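"블록을 흩어 놓는 일부터 로봇에게 맡겼습니다" 콜스테드 조작연구실 인터뷰
2020년 6월 21일 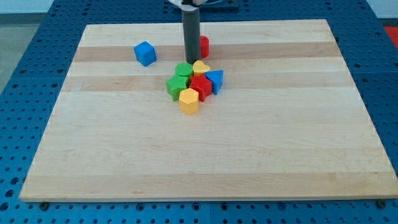 밀어서 떼어 내고, 그다음에 집는다

로봇 팔이 물건을 집는 연구라면 이미 질리도록 봤다고 생각하는 독자도 있을 것이다. 나도 그랬다. 그런데 콜스테드(Kolstead) 조작연구실의 막신 와카(Maxine Waaka) 연구원과 한 시간 남짓 화상으로 이야기를 나누고 나서는 생각이 완전히 바뀌었다. 이 팀이 붙들고 있는 문제는 집기 직전의 몇 초, 그러니까 블록들이 서로 딱 붙어 있어서 손가락 하나 들어갈 틈이 없을 때 로봇이 무엇을 해야 하느냐는 것이다.

"별 모양 블록 두 개가 붙어 있다고 생각해 보세요. 뾰족한 끝이 서로의 오목한 데로 들어가 버려요. 사람은 아무 생각 없이 손끝으로 톡 밀어서 벌리고 집죠. 로봇한테는 그 '톡'이 정말 어렵습니다. 어디를, 어느 쪽으로, 얼마나 밀 것인가. 저는 그 세 가지 질문에 2년을 썼어요." 와카 연구원은 이 말을 하면서 책상 위의 지우개 두 개를 붙였다 떼었다 했다. 인터뷰 내내 손이 쉬지를 않았다.

연구실이 쓰는 재료는 소박하다. 나무판 하나, 유아용 도형 맞추기 장난감처럼 생긴 색색의 블록들. 원기둥과 별, 하트, 육각기둥, 삼각기둥, 정육면체가 섞여 있다. 별은 초록과 빨강, 원기둥도 초록과 빨강이라 색만 보고도, 모양만 보고도 헷갈릴 수 있다. 일부러 그렇게 골랐다고 한다.

"색깔만 외우는 모델은 초록 별을 집으라고 하면 초록 원기둥한테 가요. 모양만 보는 모델은 빨간 별한테 가고요. 둘 다 봐야 풀리는 조합이 필요했어요. 하트는 사실 제가 우겨서 넣은 겁니다. 대칭축이 하나뿐이라 방향을 틀리면 바로 티가 나거든요. 팀에서는 하트 때문에 고생 좀 했어요."

예측은 한 번만, 후회는 많이

방법의 이름은 '누르크네스(Nurkness)'다. 거창한 약자인가 싶어 물었더니 첫 회의를 했던 마을 이름이라고 한다. 구조는 생각보다 간결하다. 위에서 내려다본 깊이 영상을 받아서, 후보가 되는 밀기 동작마다 '이 동작을 한 뒤에 목표 블록 주변에 빈틈이 얼마나 생길까'를 점수로 매긴다. 점수가 가장 높은 동작을 한 번 실행하고, 다시 찍고, 다시 매긴다. 목표 블록 옆에 그리퍼가 들어갈 만한 틈이 생겼다고 판단되면 밀기를 멈추고 집기로 넘어간다.

여기까지는 비슷한 시도가 없지 않았다. 팀이 새로 넣은 것은 실패를 쓰는 방식이다. 밀기를 한 번 하고 나면 예측했던 틈과 실제로 생긴 틈의 차이가 남는다. 보통은 오차로 처리하고 지나가는 그 값을 연구실에서는 '후회'라고 부르며 따로 모은다. 그리고 후회가 큰 배치를 골라서 로봇이 스스로 다시 만들어 보게 한다.

"이 부분이 제일 재미있어요!" 와카 연구원의 목소리가 한 톤 올라갔다. "로봇이 자기가 크게 틀렸던 배치를 다시 꾸며요. 블록을 하나씩 놓고, 옆에서 밀어 붙이고, 그러고는 다시 떼는 연습을 합니다. 처음에는 사람이 다 손으로 쌓아 줬거든요. 사람이 쌓으면 아무래도 보기 좋게 쌓아요. 모서리를 맞추고, 색도 은근히 섞고. 로봇이 만든 무더기는 훨씬 못되게 생겼어요. 그게 학습에는 훨씬 좋고요."

그러니까 블록을 흩어 놓고 모아 놓는 일까지 로봇이 하게 된 셈이다. 실험실의 케디르 이메르(Kedir Yimer) 박사과정생이 이 자동 배치 코드를 짰다. 잠깐 화면에 들어온 그는 처음 버전이 블록을 죄다 판 한쪽으로 몰아 버렸다고 말했다.

"판 안쪽에 가상의 울타리를 쳐 놨는데 좌표축 하나의 부호가 반대였어요. 밤새 돌려 놓고 아침에 로그를 보니 그리퍼가 아무것도 없는 데를 열심히 밀고 있더라고요. 그래도 팔은 참 성실했습니다."

446번의 밀기

결과를 들어 보자. 팀은 평가용 배치를 따로 만들어 두고, 학습에 전혀 쓰지 않은 상태로 로봇에게 풀게 했다. 평가에서 기록한 밀기 동작은 모두 446번이다. 와카 연구원은 성공률 하나로 요약하는 것을 썩 좋아하지 않는 눈치였다. 대신 그가 보여 준 것은 배치별로 밀기 횟수를 늘어놓은 긴 그래프였다.

"중앙값이 3이에요. 세 번 밀면 집을 수 있게 된다는 뜻입니다. 후회 표본을 빼고 학습한 모델은 같은 배치에서 꼬리가 아주 길어요. 밀고, 되밀고, 또 밀고. 초록 별을 꺼내려다가 옆의 별을 더 꽉 끼워 버리는 식이죠. 저는 중앙값보다 그 꼬리가 짧아진 게 더 기뻤어요. 현장에서 사람을 미치게 하는 건 꼬리거든요."

그래프를 한참 보다가 궁금해졌다. 로봇은 왜 가장 가까운 블록이 아니라 무더기 반대편의 블록을 미는 경우가 있을까. 재생해 준 기록 하나에서는 목표가 가운데의 별인데도 그리퍼가 바깥쪽의 육각기둥부터 건드렸다. 처음엔 실수처럼 보였다. 그런데 육각기둥이 빠지자 별 앞쪽에 공간이 열렸고, 다음 동작은 가볍게 끝났다.

"그 장면을 처음 봤을 때 저희도 소리를 질렀어요. 두 수 앞을 보라고 가르친 적이 없거든요. 점수는 딱 한 동작 뒤만 봅니다. 그런데 후회 표본으로 계속 다듬다 보니까, 당장 목표를 건드렸다가 손해 본 경험이 점수에 스며든 것 같아요. '같아요'라고 말하는 건, 아직 깔끔하게 증명을 못 했기 때문이고요. 논문에도 그렇게 썼습니다."

삼각기둥은 여전히 골칫거리다. 비스듬한 면을 밀면 블록이 앞으로 나가는 대신 빙글 돌아 버린다. 깊이 영상만으로는 돌아갈지 밀려갈지를 가늠하기 어렵고, 마찰도 매번 조금씩 다르다. 블록 표면에 잔무늬가 있다는 점도 한몫한다. 와카 연구원은 이 잔무늬를 두고 팀 안에서 의견이 갈렸다고 했다. 매끈한 블록으로 바꾸자는 쪽과 그냥 두자는 쪽. 결국 그냥 두었다.

"서로 맞닿은 면이 살짝 걸리는 느낌이 있어요. 밀면 옆의 블록까지 같이 따라오기도 하고요. 시뮬레이터에는 그게 없어요. 그래서 시뮬레이션에서만 학습한 모델을 가져오면 첫날은 엉망입니다. 하지만 세상에 있는 물건이 다 매끈하진 않잖아요."

다른 연구실에서 돌려 보니

방법 연구에서 늘 마음에 걸리는 것은 그 방이 아닌 다른 방에서도 되느냐는 점이다. 콜스테드 팀은 이 문제를 꽤 일찍부터 의식해서, 소스콤(Soscombe)의 협력 연구실에 코드와 학습된 모델을 보냈다. 그쪽의 레이프 크라그(Leif Kragh) 연구원과는 이메일로 따로 이야기를 나눴다. 답장이 아주 길었고, 읽는 내내 즐거웠다.

크라그 연구원에 따르면 첫 시도는 좋지 않았다. 그리퍼의 굵기가 달라서, 모델이 들어갈 수 있다고 본 틈에 손끝이 걸렸다. "저희 것이 더 굵습니다. 모델은 그 사실을 모르니 자신만만하게 내려가더군요." 그는 그리퍼의 단면을 입력으로 하나 더 넣자고 제안했고, 콜스테드 쪽이 받아들였다. 지금 공개 준비 중인 버전은 그리퍼의 굵기와 손가락이 벌어지는 폭을 설정 파일에 적게 되어 있다. 값을 바꾸면 '충분한 틈'의 기준도 따라서 바뀐다.

"수정 뒤에는 재학습 없이도 돌아갔습니다." 크라그 연구원은 이렇게 적었다. "다만 저희 조명이 고르지 않아서 판 가장자리의 깊이 값이 흔들렸고, 그 부분은 저희가 카메라를 옮겨 해결했습니다. 방법의 문제로 적지 말아 주세요."

그 메일에서 내가 가장 좋아하는 대목은 따로 있다. 그는 마지막에 블록 대신 찻숟가락을 한 움큼 올려 봤다고 썼다. 결과는 처참했다고 한다. 숟가락은 서로 포개지고, 밀면 시소처럼 들렸다. 와카 연구원에게 이 이야기를 전하자 한참 웃더니 그 영상을 보내 달라고 꼭 말해 달라고 했다. 포개진 물체는 애초에 이 방법이 다루지 않는 경우다. 위에서 본 높이가 어느 정도 비슷하고 한 층으로 놓여 있다는 가정이 깔려 있다.

직접 해 보고 싶은 사람에게

비슷한 실험을 꾸려 보려는 학생들이 이 글을 많이 읽는다고 했더니, 와카 연구원은 자세를 고쳐 앉고 꽤 구체적인 이야기를 풀어놓았다.

"첫째로 판을 꼭 고정하세요. 당연한 소리 같죠? 판이 1밀리미터씩만 밀려도 하루가 지나면 좌표가 다 틀어져요. 그리고 블록을 많이 올리고 싶은 마음을 참으셔야 해요. 저도 처음엔 판을 가득 채우고 싶었어요. 그런데 무더기가 너무 크면 어떤 밀기가 무슨 결과를 냈는지 읽을 수가 없습니다. 여덟 개쯤이면 충분히 못된 배치가 나와요. 한두 개를 무더기에서 떨어뜨려 놓는 것도 추천합니다. 로봇이 굳이 안 밀어도 되는 블록을 가만히 두는지 볼 수 있으니까요."

기록은 얼마나 남기느냐고도 물었다. 밀기 직전과 직후의 깊이 영상, 명령한 궤적, 실제 궤적, 힘 센서 값. 그리고 사람이 쓴 메모. 마지막 항목이 뜻밖이었다. 팀에는 누구든 이상한 움직임을 보면 한 줄을 남기는 공용 파일이 있다. "하트가 도망감", "원기둥 뒤에 숨음" 같은 문장들이 줄줄이 이어진다. 나중에 후회가 큰 표본을 뒤질 때 이 메모가 제법 쓸모 있었다고 한다.

원기둥 뒤에 숨는다는 것은 가림 문제다. 그리퍼가 내려가 있는 동안에는 카메라에서 보아 그 뒤쪽의 블록이 일부 보이지 않는다. 지금은 동작이 끝날 때마다 팔을 비켜 세우고 다시 찍는데, 여기서 시간이 꽤 든다. 이메르 씨는 팔을 비키지 않고도 가려진 부분을 이전 영상에서 채워 넣는 방식을 시험하고 있다. 그의 말로는 잘 되는 날과 안 되는 날의 차이를 아직 모르겠다고.

다음 단계

팀은 7월에 코드와 평가 배치를 함께 내놓을 계획이다. 자동 배치 프로그램도 포함된다. 와카 연구원은 이쪽이 모델 자체보다 오래 쓰일지도 모른다고 본다. 어떤 방법을 쓰든, 똑같이 엉킨 무더기를 여러 번 다시 만들 수 있으면 비교가 훨씬 쉬워진다.

그다음으로는 높이가 제각각인 물체를 준비하고 있다. 낮은 블록이 높은 블록 사이에 끼어 있으면 지금의 점수 계산은 틈을 잘못 읽는다. 한 번에 두 개를 같이 밀어 옮기는 동작도 목록에 올라 있다. 나는 그 이야기를 들으며 446번의 기록을 전부 다시 보고 싶어졌고, 실제로 인터뷰가 끝난 뒤에 허락을 받아 꽤 많이 봤다. 육각기둥이 스르르 빠지고 별이 혼자 남는 순간은 몇 번을 봐도 좋다.

마지막으로 가장 아끼는 블록이 무엇이냐고 물었다. 와카 연구원은 당연히 하트라고 했고, 화면 밖에서 이메르 씨가 육각기둥이라고 외쳤다.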